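Kitchen bench again tonight, laptop and cold tea. Still stuck on the Bell state bit of the Zorkley circuit – 2,000 shots and I'm getting 223 in the odd-parity bins, which should be empty in theory.
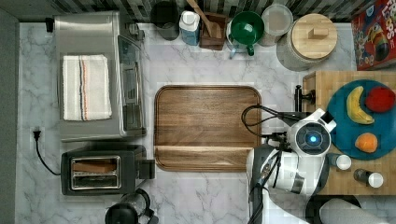

Mojtaba reckons readout error. Maybe. Swapped the CNOT control and target, same colour of rubbish. Then noticed I'd left a Hadamard on qubit 2 from March. Sigh. Took it out, down to 14. Much beter.

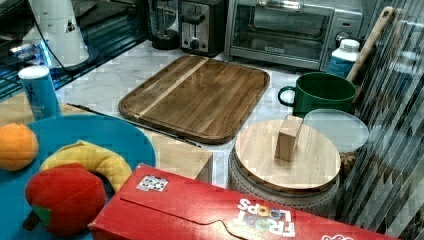 ## Next

Noise model. Then teh write-up for Zuweira, if I get the phase gate sorted.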